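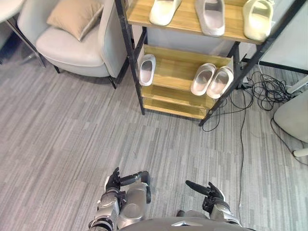 Words by the Studeck house desk
October 3, 2019

I took my shoes off before I'd said hello. It's that kind of place. You come up the steps of Itcombe, a guesthouse with 14 rooms and a lot of stairs, and somewhere between the front door and the carpet you find you're standing in your socks looking for somewhere to put your boots.

The owner was already holding out a pair of slides. "What are you, an eight?" she said. I'm a nine. She went back and got me a nine.

I'd asked to talk to her about hallways, and specifically about shoes in hallways, which is the thing readers write to us about more than paint or mirrors or where to hang the keys. She has run a shoes-off house for years now, with strangers coming through it all summer long, and I figured if anybody had the problem beaten it would be her.

"Oh, I haven't beaten it," she said. "I've got it to where I can vacuum."

The vacuuming is a big deal to her. The house was built in 1916 and had bare boards downstairs when she bought it, and she loved them, and everybody who slept above or below them did not. "You could hear a person change their mind," she told me. So the carpet went in, gray and white with those short staggered dashes all over it, and she is still pleased with that choice. She wanted a pattern that was busy enough to forgive her a bit of lint but pale enough that the hall didn't turn into a cave in winter. Then the first wet season came along, and she paid $569 to have it cleaned professionally, and that was the day the shoe rule came in.

"Before that I had a sign. A very polite sign. People would read it, I'd watch them read it, and then they'd walk right on through in their hiking boots."

What changed things was having slippers to offer. She says people don't mind giving up their shoes but they do mind being left with nothing, especially if there's a hole in the sock, and I laughed at that and then checked my own. She started out with the thin white hotel kind, which fell apart and were slippery on the stairs. After that came some felt ones from Fallahi that were lovely and warm and impossible to wipe down. Now it's slides, all of them some version of off-white.

I asked why white, of all colors, for something that goes on the feet of strangers.

"So I can see if they're clean!" she said. "If I had navy ones I'd be lying to everybody, including me."

They aren't all the same, once you start looking. There are bright white ones, there are pale gray ones with a faintly pinkish footbed, and there's a creamier kind with a fat rounded strap that she says her older guests go for every time. She buys a few, likes them or doesn't, and buys a few more the next year. In June, when she does her big restock, she lines up everything she owns and throws out whatever has gone flat at the heel.

The rack came later than the slides. For the longest time she had a basket (I have a basket, I said, and she gave me a look). The trouble with a basket is that it's a place where pairs go to split up. Guests would stand there digging, take two that sort of matched, and drop the rest on the floor. So she bought a rack from Ullum, black metal frame, three light wooden shelves, and put it together herself in the hall with a cup of coffee going cold on the stairs.

"I wanted it open. No doors, no drawers. If there's a door, people leave their things in front of the door."

She has a system for it, though she was a little shy about calling it one. The top shelf is for singles. Slides lose each other constantly in a house like this, under beds, behind the radiator, one time out on the porch roof, and any slide without a partner goes up top where she'll see it on her way past. The middle shelf is for what's ready to wear, set side by side with the toes pointing out toward the front edge. The bottom one she keeps clear for whatever people walk in wearing.

I pointed out that there was a slide sitting by itself on the middle shelf, way over near the left end, with the proper pair keeping its distance on the right.

"I know," she said. "I saw it this morning. I was hoping you wouldn't."

She thinks its other half is up in the back bedroom. She also thinks toes out is the wrong way around, strictly speaking. Heels out would be easier to step into if you pulled them straight down onto the carpet. But toes out looks friendlier from the door, she says, and she has tried it both ways and guests put them back toes out whatever she does. I tried it at home that night and I'm with her, it does look friendlier. My family noticed nothing.

We got onto the subject of where a rack ought to go, and she had a lot to say about that! Not behind the door, for a start. Not at the far end of the hall either, where you'd have to cross the clean carpet in dirty shoes to reach it. She puts hers where people naturally stop, and she found the spot by leaving the basket out in the open for a week and watching where the shoes piled up. It was a good yard away from where she'd have guessed.

And keep the wood pale, she said, if the rack is going on a gray floor. She had a black one from top to bottom on loan from a neighbor for a while and it looked like a piece of scaffolding. The honey color warms it up. She wipes the shelves with a damp cloth, dries them with her sleeve, and that's the whole of the maintenance.

What about people who just won't do it? I have an uncle like that. I would not dare.

"I let them," she said. "You can't wrestle a man's shoes off him in a hallway. I give him the slides and I put them down right by his feet, and then I go and make tea. When I come back he's usually got them on."

And if he hasn't?

"Then I vacuum."

Before I left she gave me the short version of what she tells friends who ask. Get the slippers before you get the rack. Buy a size up, since nobody complains about roomy. Leave one shelf alone and don't fill it just because it's there, which was hard for her, she said, she's a filler of shelves by nature and there was a fern on that one for a while.

I put my slides back on the middle shelf, toes out. She moved them over an inch.

Itcombe is open to guests through the fall. Slides are provided in most sizes, and you're welcome to bring your own.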